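ok people keep asking me in replies whether a robot can do your laundry yet so. thread. it's going to be long, I'm typing this on a train

short answer: parts of it. slowly. if somebody already put the laundry where the machine can get at it

long answer is the rest of this

background for new followers: I've spent a good chunk of this year going to see household machines for a newsletter that pays me in lunch. warehouses, a hotel back room, two labs, one very warm showroom. I am not an engineer. I do fold a lot of towels

start with what works. floors. floors are done, floors have been done for years, mine gets stuck under the radiator and I still wouldn't give it back

floors work because the floor is flat and the job is "go everywhere." nothing has to be picked up. the second you need to pick something up you're in a different business

Umance showed me an arm unloading a dishwasher in September. plates: good. mugs: good. spoons: it picked up a fork, put it with the spoons, picked up the same fork, put it with the spoons again

I liked the Umance people, they left it running while I watched and didn't hurry me out when it went wrong. more demos like that please

shop floor next bc it's the same question in a different outfit

Drornar does bin picking for a parts wholesaler. Imre Kovács runs the shift there and he was very straight with me. boxes fine, bottles fine, anything in a floppy bag goes to a person

"anything in a floppy bag goes to a person" is the whole field in one line tbh. wrote it on my hand

asked him how many of their item types go to a person. 301. he knew it off the top of his head, which tells you how often he gets asked upstairs

so why is floppy hard. a mug is the same mug however you hold it. grab a towel by the corner and it's now a different shape, and the part you wanted is underneath

also you can't see the back of it. and one fold looks a lot like another fold. and dark stuff on dark stuff is just a lump. try finding one sock in a pile of black clothes at 6am, same problem, and you have a brain

Sowmya Rao (works on grasping, very patient with me) says the folding itself is not what keeps her up. it's the first grab. start from a flat towel on a clean table and lots of systems can fold it. start from a heap and you spend your whole time getting to flat

she also said to be suspicious of any video with a clean table in it. I have been unbearable about this ever since, my sister won't watch clips with me anymore

which brings me to beds

nobody's bed is a clean table. it's soft, it's got a soft thing on it, and that's where the laundry lands in every home I've ever been in. so the surface moves when you push on it and the cloth sinks in a bit, and two jaws have to get around an edge without taking the comforter along
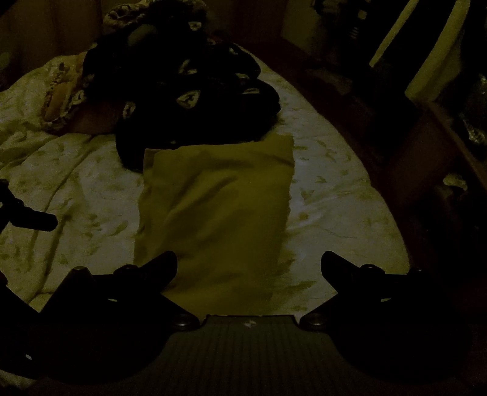

folded cloth on a cream comforter, dark pile right behind it. real bedroom difficulty

look how much is touching. the pile sits right up against the top edge of that cloth. then there's a patterned throw-looking thing draped over the pile. a person wouldn't think twice. a machine has to decide where one thing stops

the olive one is the easy one in there btw. already a long flat panel, lighter than the heap, one end toward you. I'd give a decent system good odds on it

the heap, no. dark, rolled up in lumps, and those little shield patches all over. Sowmya's take is patches can help, gives you something to track. Viktória Antal's take is they help right up until half of them are inside a fold. I'm with Viktória but I have no standing here

ppl in replies: "but I saw one fold a shirt." yes! me too! I watched one do 2 shirts. nice folds, better than mine. then it did something to a fitted sheet that I won't be describing

also someone had laid the shirts out first. I asked. you have to ask, it's never in the video

things to ask at any demo, steal these:
who put the object there
how many tries before this one
is somebody driving it from the next room
what happens if I move the lamp
can I throw my own jacket on it

the jacket one gets you a great range of faces. Jasteck let me. it took a while and got the sleeve. fair play to Jasteck

money bit. Hajnalka Kocsis manages linen for a small group of guesthouses and she is who I trust on this. more than 400 towels on a full changeover day. she'd buy a folding machine tomorow if it took them out of the bag by itself

the one they trialed (Gál) needed a person to feed it, corner by corner. her words: "so now I have a person feeding a machine and nobody folding." sent it back

Krisztina Szilágyi, who did the trial from the Gál side, doesn't really disagree? she says feeding is the job they're working on now and folding was the part they knew how to do. respect for saying it out loud

where I've landed as of October 2025, will argue about it:

floors: yes
dishes: yes if you own boring dishes and a lot of time
boxes and bottles at work: yes, already happening, you've probably had a parcel packed this way
flat towels: yes
heap on the bed: not in my house
fitted sheet: lol

and it does keep moving. stuff I was told was years off last winter I've now stood next to. so don't screenshot this and wave it at me later. or do, fine

what I'd really pay for is small. don't fold anything. take the clean pile off my bed and put it on the chair so I can sleep. one grab at a time, all night if you want, I don't care how slow

asked three different people if that's doable and got "sort of," "define pile," and a long sigh

train's pulling in. if you work on cloth and think I've got something wrong pls say so, I'll fix it in the newsletter version. and if you've got a machine that will take my jacket, dms are open

oh and several of you asked, yes the fork thing was on the spoons side all three times I looked. I went back and checked my notes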